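SANDANCE SHARED OFFICES
FACILITIES AND AUTOMATION WORKING GROUP
Minutes of the meeting held Jul 1, 2021

Present: Jacinto Medrano (chair), İlker Öztürkmen, Uriel Palacios, Baltazar Espinoza
Apologies: Braulio Maldonado
Minutes taken by: Uriel Palacios

1. Minutes of the previous meeting
Approved with one correction. Under item 4, "second floor" should read "third floor."

2. Matters arising
The replacement carpet tiles have been delivered. Mr. Espinoza will confirm the invoice amount with Barrera before payment is released.

3. Machine assistance with office chores
Mr. Öztürkmen presented his paper on whether any of the evening tidying could be given to a machine within the current budget year. The paper covers wiping desks, emptying bins, returning chairs to their places, and putting files away in storage cabinets. He reported that wiping an empty desk is within reach of the equipment now offered, and that putting files away is the hardest of the four.

Mr. Medrano asked why filing should be harder than wiping. Mr. Öztürkmen replied that a cabinet has doors to be opened and kept clear of the arms, a shelf that must be reached without striking the top, and contents that vary in size and stiffness. A folder left at an angle over an edge has to be taken hold of differently from one lying flat.
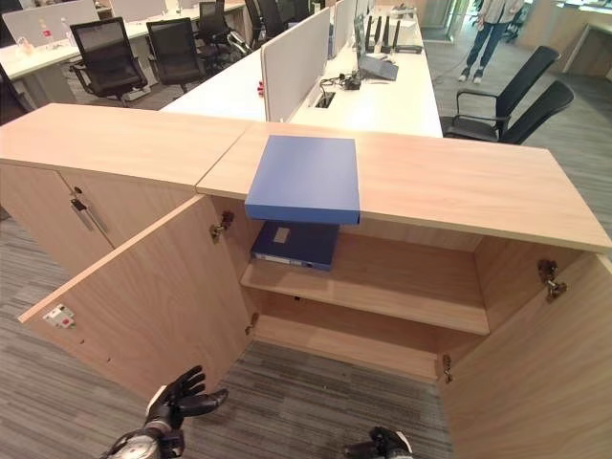
Mr. Öztürkmen added that closing the doors should be treated as part of the job and scored as such. Suppliers often quote results for the placing step alone. In the figures Plornow sent him, 106 of 200 attempts were completed from start to finish without a person stepping in. The average time was 22 minutes for a task that a member of staff would finish in 2.

Mr. Espinoza said that a rate of this kind could not support a change to the cleaning contract. Mr. Palacios agreed, but asked that the group keep the subject under review, as staff time is not the only cost and the work falls outside office hours.

There was some discussion of locked cabinets. It was agreed that no machine would be given keys, and that any future trial would use unlocked compartments with no personal records in them.

Resolved: that no purchase be made this year.
Resolved: that Plornow and Panix each be asked for full-task results, with door closing included.
Action: Mr. Öztürkmen, by September.

4. Cabinet labels
Mr. Palacios reported that labels on binders do not follow one pattern. He will circulate a standard label for comment.
Action: Mr. Palacios.

5. Other business
Mr. Espinoza asked that chairs be kept out of the walkway by the glass doors. Noted.

6. Next meeting
To be held in September, on a date to be set by the chair.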